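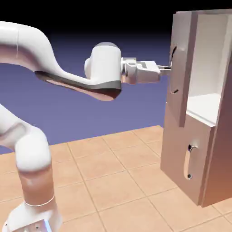

## Re: cabinet door task - arm stalls at the handle

Hi all,

Thanks for the long write-up, and for putting the config in the message so I didn't have to go hunting for it. Quoting the part I'm answering:

> We're running the Lerketard cabinet task in sim with the stock impedance controller. The approach is fine and the fingers get to the slot handle on the upper door, but as soon as the pull starts the arm either slips off or locks up and shakes. Out of 76 runs last night we got 12 that opened the door past halfway. I've tried more grip force and it made things worse. Is this a planner problem or a contact problem? We're on the April build of Benia, if that matters.

My guess is neither, or maybe a little of both! I fought with this same task for most of a month, and what you're describing sounds a lot like what I had. The pull in the stock task is a straight line in the base frame. The door is on a hinge, so the handle wants to travel along an arc, and after the first few degrees your target and the handle are heading different ways. With a soft controller you slide off. With a stiff one (and more grip force does pretty much the same job) the fingers hang on, the error builds up, and you get the shaking.

So first thing, please plot the position error at the fingertips against the door angle for a handful of the bad runs. If it climbs steadily from the moment the pull begins, it's the path. If it's flat and then jumps, go look at your contact settings.

What I ended up doing:

1. Read the hinge axis from the model file and build the pull as an arc around it, with the hand turning along with the door. Cheating, sure, but it tells you whether the rest of the stack is healthy.
2. Drop the stiffness toward and away from the hinge, and keep it high along the direction of the pull.
3. Once that works, throw away the known axis and fit it from the last 14 fingertip poses. The Mac Carthaigh estimator does this already, it's just off by default - look for `fit_axis` in the task file.

On step 3, the fit is junk until the door has moved a bit, so I hold the straight pull for the first 3 degrees and then blend over. I'm sure there's a nicer way. I haven't found it.

One more thing to check is which handle your grasp sampler is picking. That cabinet has the dark upright slot up near the top and then the little hook-shaped handle on the lower door, and my sampler used to swap between them when I changed the seed. I lost a whole afternoon to that one. If you log the handle ID with each run you can sort your results by it.

As for the build, I'm on the same one, with Atska doing the planning, and I haven't seen anything that points to Benia itself. I did have to cut the physics step in half to get rid of some buzzing between the fingers and the slot. It's slower, but the plots are so much easier to read.

I can post my arc code to the list if anyone wants it. It's one file and it's pretty ugly, with the cabinet's name hard-coded in two places.

Let me know what the error plot looks like!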